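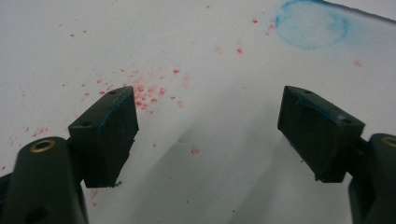 3. Paper shade and reader preference

3.1 Background to the shade question

Printers of short-run local material usually choose a paper by price and weight, and leave the shade to whatever the merchant holds in stock. The earlier part of this study dealt with weight and stiffness. The present section deals with shade alone, by which we mean the small differences between papers that most people would simply call white. A white surface, even one with red specks and a pale blue ring on it like that in Figure 3, gives the eye very little to work with when it is looked at alone. Differences become plain when two sheets are laid side by side, and they become plainer still when one sheet carries text and the other does not.

Nadar's earlier work at Womgate suggested that readers hold firm views on shade but rarely use the word. They speak of a page as "tired", "cold", "cheap" or "easy". Such terms are hard to score, and two readers may use the same term in opposite senses. We therefore did not ask for descriptions at the first stage. Readers were asked only which of two leaflets they would keep.

3.2 Stocks and printing

Four uncoated stocks were used, all of the same nominal weight and all from one merchant. They are called A to D in order of increasing warmth, A being a blue-white sheet with a strong brightener and D a soft cream. B and C lie between them and are close enough that several of the printing staff could not tell them apart under the workshop lights. The same text, a folded leaflet on garden water storage, was printed on each stock in a single black ink. The type was set at one size with a moderate line spacing and wide outer margins, so that a good part of each page remained unprinted.

In all, 2828 leaflets passed inspection. Sheets with set-off, skewed folds or visible specks were put aside before the packs were made up. The printed leaflets were kept in closed boxes away from windows, as the brightener in stock A loses strength in daylight and the four shades would otherwise have drifted towards one another during the trial.

3.3 Procedure

Packs were handed out at two sites, the Womgate reading room and the market hall at Prolcombe, over 13 weeks beginning in February. Each pack held two leaflets on different stocks. The order within the pack was varied, and the outer wrapper gave no sign of the contents. Readers took the pack home, kept one leaflet and returned the other with a short card. The card asked where the leaflets had been read (by a window, under a lamp, or elsewhere) and left a blank line for remarks.

Usable cards came back from 379 readers. A card was treated as unusable if both leaflets were returned, if the lighting question was left empty, or if the remark showed that the choice had been made on some other ground - a torn corner, for instance, or a coffee stain. Pairs were scored using the Naledus ranking method, with reading place as a second factor.

3.4 Results

Stock C was preferred overall and stock A was least preferred. The gap between C and B was small and changed sign when the cards from the two sites were taken separately, so we place no weight on it. The gap between A and the other three was steady across both sites.

Reading place had a clear effect. Under a lamp, D was kept less often than C, and remarks on the cards included "yellow" and "old-looking". By a window, D did nearly as well as C. Stock A showed the reverse pattern in a weaker form: its standing improved slightly under a lamp, though never to the level of B. This agrees with the plain fact that a brightener needs ultraviolet light in order to work, and that most household lamps supply little of it.

3.5 Limits of the trial

The readers chose themselves by accepting a pack, and older readers were over-represented at Womgate. No check was made on the colour of the lamps used at home. Namboodiri has pointed out that the surface on which a leaflet is laid may alter its apparent shade as much as the lamp does, and the card did not ask about tables or cloths. Ink density was held as even as the press allowed, but a slight fall towards the end of the run on stock B may have lowered its score.

The text itself was dull by design. Whether the same order of preference would hold for a leaflet with colour plates is a separate matter, and is taken up in Section 4 with the Chacko samples.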